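I have now read the Liltham Principles twice, once on the train and once at a desk with a pencil, and I still can't say what a state would have to do to break them.

That seems to me a fair test of any text that wants to be treated as law, or as nearly law. The Principles run to 11 pages. They deal with rivers and aquifers that cross borders, and they were adopted by a meeting of officials and invited experts who, by the terms of their own opening paragraph, were not negotiating anything. Yet they are already being called "an emerging standard", and I would like to know who watched it emerge.

The usual defence of soft law goes like this. Treaties are slow. Parliaments are busy, ratification takes years, and the state whose signature matters most is generally the one that stays away. A non-binding text can be agreed in a week and improved later. If states follow it, practice builds up, and in time custom may form or a treaty may be written on top. I was taught this as a student and believed it for a long while. There are areas where it has more or less happened.

But the defence rests on a step that is rarely shown. Somebody has to look at what states do after the text is adopted, and then ask whether they did it out of a sense of legal duty or for some other reason. A government that shares flow data with its neighbour may be doing so for trade, or for quiet on the border, or from plain habit going back before anyone had heard of Liltham. To count that as support for the Principles is to get the credit for the weather.

The Mudier Basin is the case everyone reaches for. Two states, one river, a dispute over a dam, and then a joint statement which "takes note of" the Principles in its second paragraph. I have seen this described as the moment the text acquired legal weight. Taking note is what diplomats do with a document they have no plans to obey. The joint statement's working parts, on notice periods and shared gauges, come almost word for word from an older agreement between the same two states. Take the reference away and nothing in the bargain changes.

Then there is the Prajapati report, which claims that 100 public bodies have "aligned" themselves with the text. I went through the annex. Most of the names are water boards, city councils and university centres. They may be admirable bodies, but they don't make international law by writing in. Only five are foreign ministries, and what each of them sent was a letter of thanks.

I raised some of this at the August workshop, during the session on state practice. The answer was that I was being formal, and that law today is made in many places by many hands. Perhaps it is. Formality has its uses, though. A small state downstream needs to know what it can rely on before it spends its money on lawyers, and "many hands" is a poor thing to plead before a tribunal.

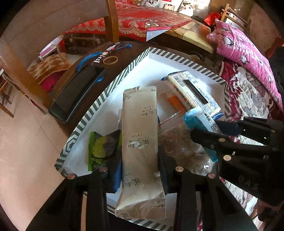
*Snacks on a paper tray with a striped border.*

There is a cost on the other side too, which the supporters don't much like to discuss. Once a soft text is in place, it becomes the reason not to write a hard one. The proposed Kolteo Convention had binding duties to consult, a fact-finding panel and a deadline for replies. It was not a beautiful draft, and Article 2 tried to define "significant harm" in a way that would have kept courts busy for a generation. Still, a state could have been held to it. Talks on it have been put off until the Principles have "had time to settle". I can't find a date by which they are meant to have settled, and I suspect that suits several of the capitals involved.

None of this means the text is worthless. The section on sharing data in a drought is careful and could be lifted into a treaty tomorrow. I would be glad to see that done – with signatures under it, and a clause saying where a complaint goes. Until then I would ask colleagues to stop citing the Principles in footnotes as if the argument were over. Call them a proposal, and say who made it.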